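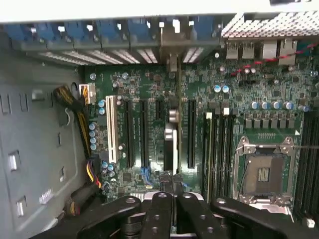

Motherboard, expansion slots and rear panel of an open tower, with the blue slot covers in place.

Last updated: November

The second life of a tower case

Old desktop towers tend to end up under a desk or in a loft, and most are put there because of a fault that a methodical half-hour would have found. The boards themselves are durable. Connectors work loose, dust settles in fins and vents, and supplies age. None of these is a reason to throw away a working board.

The work described below follows the order used at Sutanto, a repair workshop that takes in machines of this age for schools and small offices. Its bench sheet runs to four stages: isolate, inspect, reseat, test. The last is the longest.

Isolation comes first. Switch off at the wall, pull the mains lead, and hold the power button for a few seconds to drain what remains in the supply. Lay the case on its side on a firm surface, so that the board is horizontal and cards can be pressed down into their slots with even force.

Inspection starts with the power wiring. Yellow wires in a standard PC supply carry 12 volts, red carry 5 volts and black are ground. The bundle of yellow and black at the multi-pin connector should leave it without strain. A plug that rocks when touched has not latched, and a plug with browned plastic round a pin should be replaced along with its lead. Thin twisted pairs, such as the red and black one that crosses the board below the rear ports, want tracing to both ends before anything is moved. They are easily snagged by a sleeve or the corner of a card.

The expansion area deserves more thought than it usually gets. A board of the type shown has a white PCI slot beside a set of black PCIe slots, one of them short. The long slots are not always equal. On many boards only one is wired for the full number of lanes, and the others share what is left. A graphics card put in the wrong one will run, but slowly, and the fault is seldom noticed. The manual gives the wiring, and so does the board's setup screen. The older PCI slot still has its uses, chiefly for serial cards and sound cards that have outlived their makers.

Slot covers should stay in place wherever no card is fitted. They are there for airflow as much as for tidiness, as an open gap lets air take the short route past the back of the case. Vents should be brushed from the inside outwards. Heatsink fins, particularly dense ones, are best cleared with a soft brush and short bursts of air.

Reseating is simple. Memory and cards come out, the contacts are wiped with a dry lint-free cloth, and everything goes back until the latches close. Canisix sells a contact cleaner for stubborn cases, though it is rarely needed.

Testing at Sutanto lasts three hours under load, with temperatures logged throughout. Of the last batch of 138 towers, the workshop returned most to use with no new parts beyond a coin cell. The remainder were stripped for spares, and their supplies sent to Brullis for metal recovery.

Related
Istutico power supply tester: bench review
Choosing a case fan by pressure rating
What to keep from a scrapped desktop
Reading a motherboard manual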